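# August, drowning prevention bench notes

Picked up from where Wian left the page. Two open items from last time: the throw bag drag tests and the float switch on the Mendoza post. The incident log rewrite is further down.

**Throw bags**

Did 20 throws with the Gelus bag and 20 with the old Kokton one, same line length, same spot on the bank below the footbridge. Target was the orange ring anchored mid-channel. Current was low, so these numbers say nothing about the river after rain.

Gelus landed inside the ring's reach 14 times dry, Kokton 11. Second throws with a wet line were worse for both. The Kokton line took on water and bunched at the neck of the bag. Yuzuki thinks the neck is too narrow for a wet repack and wants to cut one open. Fine by me, we have three that are past their date.

Repacking by stuffing was quicker than coiling every time. Wian coils out of habit and lost a lot of line to one tangle. Cards on the posts should show stuffing only. The current card shows both and the coil drawing is the bigger of the two.

**Mendoza post, float switch**

The switch is meant to sound the buzzer when the water passes the second mark. It tripped twice overnight with the level well under. Opened the housing at 6:40 a.m. and found grit in the hinge, packed tight on the upstream side. Cleaned it, tripped it by hand ten times, good each time. Put it back with a bit of stocking over the inlet as a screen. Not a real fix. If the screen clogs, the float will lag a rising river, and that is a worse fault than a false alarm.

Logger counted 2862 readings since the last battery change. 33 of them are blank, all in two runs, both in the early morning. Could be condensation on the connector. I have greased it and will look again after the next cool night.

To do at this post:
- proper mesh screen, stainless if we can get it
- second float, mounted higher, wired separately
- repaint the marks, the lower one is hard to read from the path
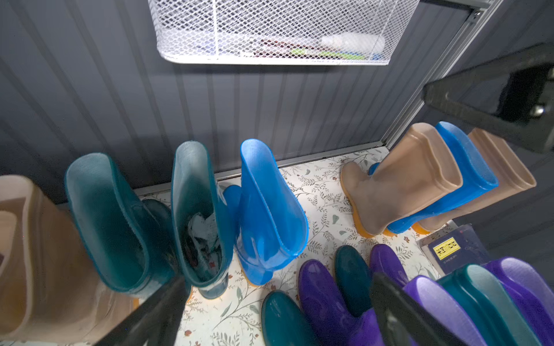
*Rubber boots on the cabinet floor, wire basket above.*

**Incident log rewrite**

Tramden sent back our draft form with comments. They want one page. Ours is three, and I agree most of it never gets filled in. Went through the old sheets with Yuzuki this afternoon. The fields people do fill in: place, time of call, number of people in the water, who went in after them. The fields they skip: water level, how long under, whether there was a rescue aid in reach.

The last one is the one we need. If a throw bag was at hand and not used, that's a different problem from no bag at all, and right now we can't tell the two apart. Yuzuki suggested moving it to the second line as a tick box (none / present, not used / used). Did that.

Also took out "known to be a swimmer, yes or no." It gets a yes nearly every time, from friends, and means anything from a few strokes to a real swimmer. Replaced with a blank line for what the person was doing before they got into trouble. Crossing, washing, fetching water, playing, fishing, other.

Time under is going to stay a guess whoever writes it. Kept the field but split it into "seen to go under at" and "brought out at," so that at least we get two clock times when there was a witness.

Printing: quote is for 2000 sheets on the heavier paper. Wian wants waterproof stock. Price is nearly double and the pens we hand out don't write on it. Tried a pencil on the sample, fine, smudges a little. Leaving it open until Tramden has seen the one-page version.

**Talk at the landing**

Wian Mokgethi did the short talk again for the older kids. He dropped the part about the river having no flat bottom and put in the walk along the bank with the long pole, where they poke for the drop-off themselves. Two steps from the edge the pole goes in over their heads. He says they were quiet after that one. Keep it in.

They still answer "swim out to him" when asked what to do about a friend in trouble. Next time do the throwing practice first and the talking after.

**Left for next entry**

- Kokton bag cut open, measure the neck (Yuzuki Matsuda has the knife and the calipers)
- wet throws from the steep bank, with a bag packed by someone who has never done it
- check Mendoza connector
- new card drawing, stuffing only
- ask Tramden whether near misses go on the same form

The ring anchor dragged a couple of yards during the Kokton throws, so the last four or five of those were at a slightly longer distance. Marked them in the table with a D.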